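Questions about the Drelska folding study

**What did you want to find out?**

We wanted to know if a two-arm policy can fold a garment better when it is also trained on failed attempts. Most groups delete these episodes. We kept them and gave each one a label for the moment where it went wrong.

**How much data did you use?**

The training set has 1,607 episodes, all teleoperated. Svenja Zaugg and Bit-na Um checked the labels by hand.

**Which garments are difficult?**

Soft shirts with a long body. When such a shirt lies bunched on the table, the policy must first find two good grasp points, and the checks on a fabric can look very similar to its folds.

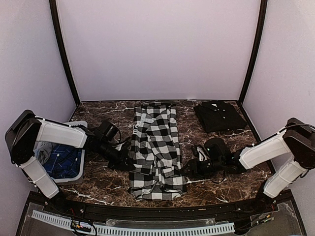

**Can I train on the successful episodes only?**

The code allows it with one setting, `failures: off`. In our tests this version finished 17 fewer folds than the full one, with the same 62 starting positions for both.

**Do the labels need a special tool?**

No. They are plain text files, one line for each episode.

**Will there be a second release?**

Yes, we plan it for May. It will include the trousers recorded at Skullelholm.

Last change: November 26, 2025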